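Speaker notes – "Hiring and Managing a Home Contractor"
Homeowner information session, Bandport branch
Presenter: Johannes Dlamini, Trelison Housing Advice Service

**Opening**

Welcome everyone and point out the handouts by the door. Explain that the talk concerns written agreements for small and medium home repairs. Disputes that have already gone to court are outside its scope, and anyone in that position should speak to the front desk about an appointment.

Ask for a show of hands: who has paid a deposit before a start date was put in writing? Allow a moment for this. Do not ask for details.

**Before signing**

- Obtain 3 written estimates for the same list of work. Prices cannot be compared if the lists differ.
- Ask who will be on site each day. The person who gives the estimate is often not the person who does the work.
- Check that the license and insurance papers carry the same business name as the contract.
- Agree on a start date and a finish date, and on what happens if either is missed.

Pause for questions. The usual one is whether a text message counts as written notice. Refer to page 2 of the handout.

**Preparing the room**

Clear what can be carried out and agree in writing on who moves the rest. Large items such as beds should be named in the contract. Photographs of each room should be taken before the first day and kept with the signed papers. 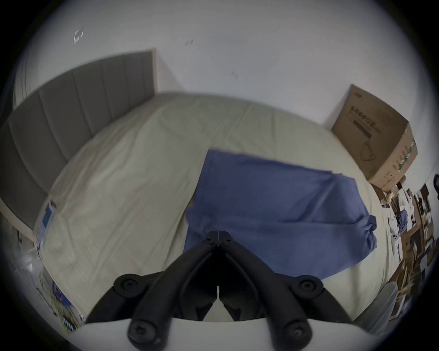
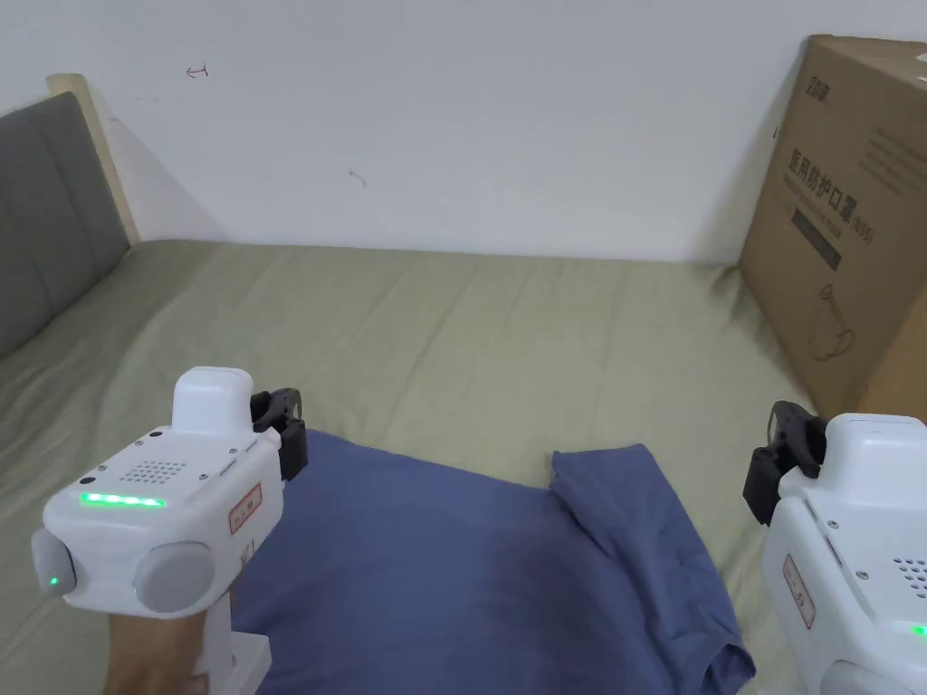
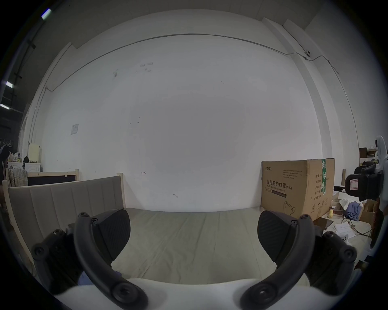
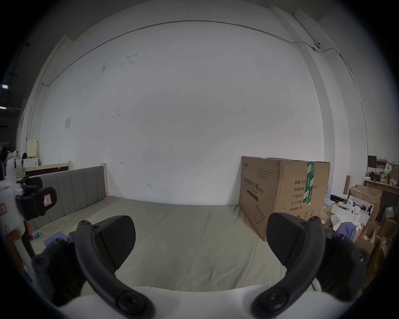

*The bedroom, four views.*

**Payment**

Speak slowly in this section. Most of the letters we receive are on this subject.

Use the Motaung case. The family signed for a new back porch and paid $796 toward lumber. The start date passed, then a second one, and calls went unanswered for 10 days. The contract tied the payment to delivery of the lumber – and that one line allowed them to ask for the money back without argument. It was returned in January.

Advise the audience to link every payment to a stage of work that can be seen and checked. The last payment should be held until the final walk-through is complete and the list of small repairs is signed.

**When the contractor does not arrive**

1. Call once and note the time.
2. Send a written notice the same day, with a new date for reply.
3. Keep a copy with the contract.

Remind the audience that hiring a second contractor before the first agreement has ended can leave them owing both. The Lirnau office can review a notice before it is sent.

**Questions**

Take questions until the room is needed. Collect the sign-in sheet.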